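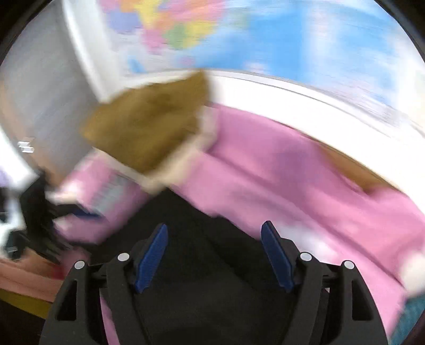
World map, brown paper and the pink fabric, Kinthorpe.

Filed under: Galleries > Homes > Sorting out

Spare room clear-out, January 2023

Haf Dafis and Inmaculada Miranda spent two afternoons going through the spare room at Kinthorpe. Clothes and bedding were sorted first, then paper and small items. The map stays. 14 bags went to the charity shop and the rest is back in the cupboard. The landing will be done in February.

Recent galleries
Casado kitchen shelves
Trarero market stalls
Hall cupboard, before and after
Packing for a week away

Contact us | Copyright Kinthorpe Galleries | Back to top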